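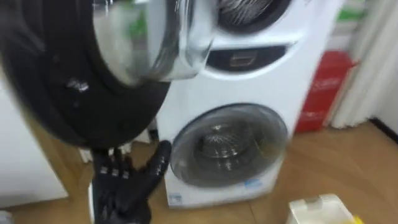 Roswitha Brinkmann: Before you touch the planner again, can you tell us which port the tracker thinks is the active one when it goes wrong? There are two round doors on that machine and the log only says "port_0". I'd bet money it switched.

Good bet! OK, I went back and turned on the verbose ids (should've had them on from the start, sorry) and yes, it switches. I'm putting everything in this ticket so it's in one place. It's been spread across three chat threads and my notebook up to now.

Ticket: Dinater perception, port tracker
Title: Target port jumps to lower door while upper door is moving
Opened by: Firdevs
Status: open, workaround in place
Date: 28 Oct 2018

What I expected: the task says "upper drum", the tracker locks on to the upper opening, and it stays there until the task ends or I cancel.

What I get: lock is fine while the upper door is shut. Once the door swings, the tracker sees its big shiny ring moving toward the camera, decides that's the port, follows it for a bit, loses it, and then grabs the nearest round thing that's holding still. Guess what's round and holding still. The lower door! So the planner gets a perfectly confident goal pose that is way too low, and off goes the wrist to the wrong place.

The annoying part is that confidence never drops. It says 84 before the jump and 84 after it, so the "stop if unsure" check in Grandon just sits there happy.

Things I tried, in the order I tried them:

1. Raised the confidence threshold. No change, for the reason above. I knew it wouldn't help and did it anyway.

2. Restarted the tracker node between door open and reach. This does fix the lock, most of the time, but the restart is slow and the arm holds its pose the whole while, and then the planner complains that its joint state is stale. You can clear that by hand. I don't want to clear it by hand.

3. Turned off the chrome highlight filter. Worse. Much worse, it started following reflections.

4. Masked out the lower half of the machine. Works great on this washer and would break on anything with a single door, so I took it back out. (Mareike, I know you liked this one. I left it in a branch.)

5. Froze the target in the machine's own coordinates as soon as the door starts moving, and ignored new port detections until the door angle settles. This is the workaround that's running now. Ugly, two extra flags in the config, but I haven't had a jump with it.

Relevant bit of the log, old behavior, trimmed:

frame 226 port_0 upper conf 84 locked
frame 241 port_0 upper conf 84 door_motion true
frame 266 port_0 lower conf 84 locked
planner: goal accepted

No warning, nothing. The id stays port_0 the whole way through, which is why the normal log looked clean and why I spent a whole morning blaming calibration. So if you take one thing from this ticket, please let's make the id belong to the door and stop handing it out to whoever is in first place that frame.

Rosemarie asked in the chat if motion blur was the real culprit and we should just shorten the exposure. I tried it. The ring gets sharper and the tracker gets even more sure that it's a port, so no. It does help the hand pose estimate a little, so I kept the shorter exposure for that.

Second problem, and I nearly opened a separate ticket for it, but it shows up right after the first one is fixed, so whoever picks this up will run into it next. The cloth segmenter has trouble with dark laundry lying over the lip of the drum. Anything bright is fine, it gets yellow every single time. Black on top of a dark gasket, though, and the mask either stops short at the yellow or spills over and takes a chunk of the rubber along with it.
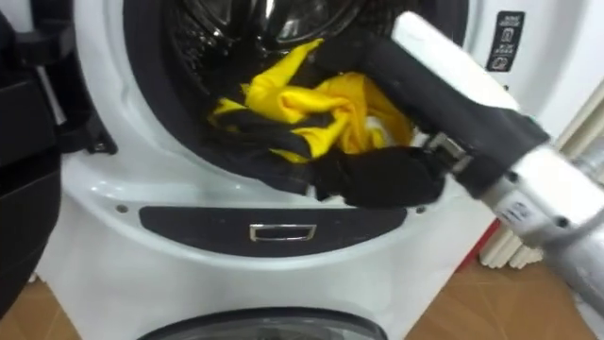

When it stops short, you get a small mask and the grasp planner picks a point on the bright part, which is okay by me, it's a valid grasp. When it spills over, the grasp planner likes the gasket, because rubber has a lovely smooth edge and our scoring loves a smooth edge. I set a keep-out band along the lip as a stopgap. It's 40 mm wide in the config right now, I picked that by feel, and it means we'll skip any piece that sits entirely on the lip. Somebody who knows the scoring code better than I do should look at that number.

I also tried giving the segmenter the depth channel. Depth inside the drum is a mess with all that metal, but on the gasket itself it's decent, and the fold of the fabric does show up as a step. My quick test just added it as a fourth input with no retraining, so don't read anything into the scores I posted, they're junk. Seren, if you still have the retraining script from the Wegener job, could you drop it in the shared folder? The copy I have wants a data loader that's gone.

How to reproduce the first one:

Use release 2 of the tracker, stock config. Start with both doors closed. Give the task "upper drum, reach". Open the upper door fast (slow opening doesn't trigger it for me, or only now and then). Watch the port id in the verbose log and not in the viewer, because the viewer smooths over the jump and you'll miss it.

To get the workaround, set freeze_on_door_motion to true and settle_window to whatever you like above the default. The other branch, with the mask, is called lower_half_off. Please don't merge it.

Roswitha Brinkmann: Thanks, that's the switch I meant. Tying the id to the door is a change in the tracker's matching step, I can take that. Leave the freeze on till then. Does it recover if the door swings back by itself?

Not always! If it drifts back slowly the angle never counts as settled and the target stays frozen until the task times out. The arm just waits. I can live with waiting, but I'll add a message so the operator knows what it's waiting for. Assigning the tracker part to you, keeping the gasket part on me until Seren finds that script.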